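4.2 Comparing the two hand-held grippers

We started out thinking the finger shape would matter most, and I'll admit I had my money on the Stindau pair. They close harder, they feel solid, and on boxes and bottles they did everything we asked. Cloth was another story. A thin duster bunches up between the Stindau fingers and then slides out again as soon as you start wiping, so we ended up squeezing far too hard and getting tired wrists. The Dreleo pair is softer in the hand and noticeably easier to live with over a long morning – I could do 200 wipes without wanting to stop.

We recorded 1,271 demonstrations in all at our Girivitz lab, and threw out 221 of them, mostly where a marker cube had dropped out of the head camera's view for too long (see Figure 2). That happens more than you'd like when you reach across your own body.
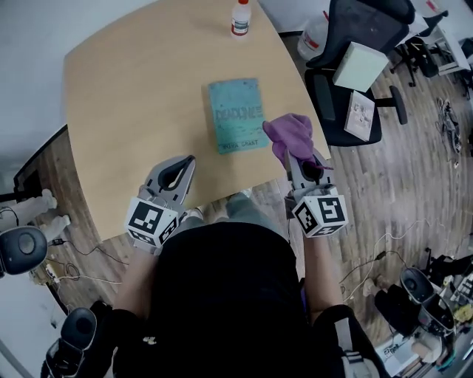

Figure 2. Tabletop wiping task seen from the head camera, with a cloth held in the right gripper and a paperback on the table.

The fix we settled on was dull but it worked: keep both elbows low and turn the wrist a little before picking up the cloth. With that habit in place the tracking from the Zeman controller stayed steady for most of a session, and the losses we still had were short enough to fill in afterwards. I did try moving the camera higher as well – it helped the cubes and made the fingertips harder to see, so we put it back.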